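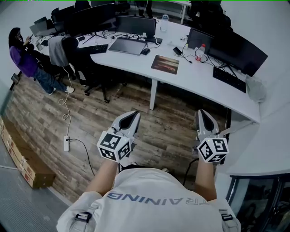

Plank floor at the Ellel office, 8/19/21.

Postari Floor Soap Kit, six weeks in

I am the person in our office who once said out loud that the floor looked tired, and so I am now the person who looks after the floor. It covers roughly 3000 square feet, most of it under chairs. The previous product was a supermarket spray that smelled of lemons and left a film you could write your name in, which somebody did.

The Postari kit comes in a box much too large for it. You get a flat mop, two washable pads, a scraper the size of a guitar pick and a bottle of soap concentrate. The instructions run to 32 pages in several languages. The English section tells you to "greet the floor with a dry cloth." I greeted it.

The soap is very good. A capful goes into a bucket of warm water, and it lifts coffee rings, shoe scuffs and whatever it is that chair wheels leave behind. It smells faintly of church. No film, no squeak, and Efthymia Alexiou, who skidded on the lemon stuff back in July and has mentioned it since, crossed the whole room in socks and had no remarks.

The mop is less good. The handle comes in 3 sections that screw together, and they unscrew again at about the pace you mop. I wrapped the joints in tape. The head swivels beautifully, including when you would like it not to. Boonmee Somboon says I'm holding it wrong. He is welcome to hold it.

One pad has already started to fray at the corner after the wash, though it still picks up crumbs. Replacements are sold only in packs of ten, a quantity I associate with hotels.

The bottle claims 400 washes. We do one a week, so I'll let you know.

I'd buy the soap again tomorrow. Before this we tried the Alva paste, which needs buffing by hand, and I have only the two knees. If Postari ever sells the concentrate without the mop, get that and keep whatever stick you already own.

Soap: five stars. Mop: two, one of which belongs to the tape.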